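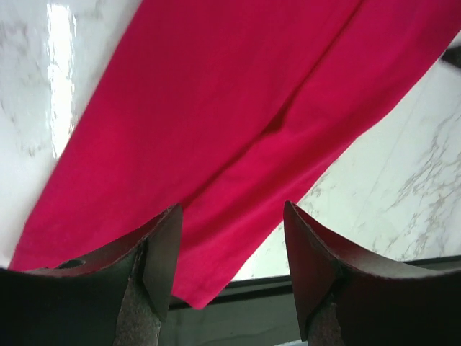 Unit 4: Line Charts and Time Series

Required reading for this unit is the course pack, chapter on continuous scales. Bring the Sowerby rainfall file to the lab section; it is posted in the shared folder.

4.1 When a line is appropriate

A line chart connects values measured at successive points along a continuous axis, most often time. The connecting segment tells the reader that values exist between the points. Students should not draw a line between categories such as countries or product types, where no such values exist. A bar chart or dot plot is used for those.

4.2 The vertical axis

Unlike a bar chart, a line chart need not begin at zero. Readers judge a line by its slope and position, and a baseline far below the data can flatten a change that matters. The range must still be labeled clearly, and two charts meant for comparison must share the same range.

The Furkow library data show the difference. Monthly visits range from 300 to 939 over 48 months. Plotted from zero, the seasonal rise each March is visible but small. Plotted from 250, it is plain.
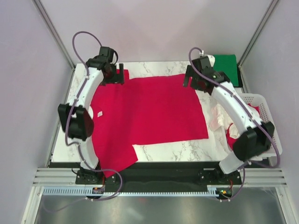

Figure 4.1. Two robotic arms at a marble-patterned work surface with a red T-shirt.

4.3 Missing values

Gaps in a series must be shown as gaps. Many programs join the points on either side of a missing value by default, and some replace the missing value with zero. Check this setting before exporting. If an estimate is used to fill a gap, draw that part as a dashed line and state the method in the chart notes.

4.4 Number of lines and labeling

Place labels at the right end of each line where space allows. A separate color key forces the reader to look back and forth. When a chart has many series, give one or two a strong color and set the others in gray — or divide the chart into small panels with a common scale.

Lab exercise

Using the Sowerby file, prepare 2 versions of the same line chart with different vertical ranges. Submit both with a paragraph stating which you would publish and on what grounds. Questions on the file should be directed to Liis Paulauskas; requests for extensions go to Rigoberto Huamán before the lab begins.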